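Paddling After Breakfast

I'd never been in a kayak before May, so naturally I signed up for a two-day trip out of Cornville with seven people who all owned their own paddles. Weronika Głowacki runs it, and she had us on the water by 6 a.m., half asleep and clutching coffee!

The first stretch is easy. You drift past the old Hurnent boathouse (great bacon rolls, go hungry) and then the river opens up and the wind finds you. I went in circles for a bit. Weronika yelled "hips, not arms," and somehow that did it.

By lunch my shoulders were toast, but I'd stopped gripping the paddle like a shovel, and I even passed someone.

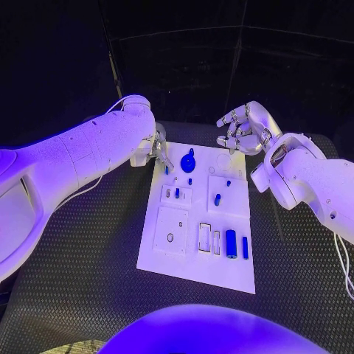
Where to Stay

We camped at Alhassan, right on the bank. Bring a thick mat and bug spray, and book the riverside pitches early, as they go fast once school's out.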